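Toy basket gallery – the wire tray on the green table

Hukik is a toy lending room run by Baiba Uibo and Eglė Koppel. Families come in, pick what they want, and bring it back when the kids are done with it. Most of the shelves are sorted by age. The mixed tray is sorted by nothing. It gets whatever is small and has no set to go with – spiky balls, little animals, odd blocks, bits of packaging, cloths for peekaboo.

The mixed tray is the thing people ask about most, so this month's gallery is all tray. There are 2 pictures. Click either one for the larger size.
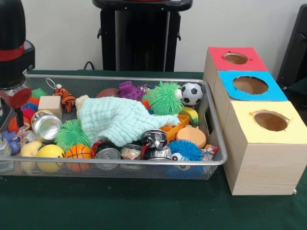
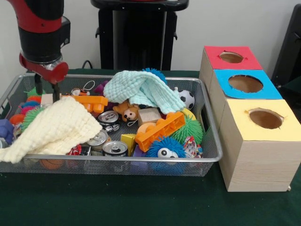 Mixed tray / February

Both pictures show the mesh tray on the green table, with a small black-and-white soccer ball near the back. The contents are otherwise quite different from one to the next.

First picture: the striped tiger on its white loop, a row at the front with the smiley ball and the little basketball, and the aqua muslin cloth across the middle. The rainbow puffer is at the back on the left. Kids under two go for the puffers first. The soft can be squeezed flat and the long strands are easy to hold.

Second picture: two knitted towels, one cream and one mint, and the small brown bear by the edge of the mint one. The orange bricks are strays from a Pranance set that came to us incomplete. The fuzzy blue ball with the googly eyes is Eglė's favorite and has been borrowed 7 times since the fall.

Borrowing from the tray

Tray items go out in a cloth bag, up to five at a time. There is no due date, but please bring things back before you take more. Cloths and towels should be washed before they come back – a normal warm cycle is fine. Puffers can be rinsed in the sink with dish soap. Please don't put them in the dryer.

The tray is checked every morning before we open. Split puffers and broken loops go in the box under the desk, and Baiba fixes what can be fixed. Small parts are a choking risk, so an adult should stay with any child under three who is playing with tray items.

To reserve something, leave a note at the desk with your card number and a short name for the toy, such as "tiger" or "blue ball." We hold reserved items until closing the next day.

More galleries: Strazds wooden trains – Puzzles with 70 pieces or fewer – Rainy day shelf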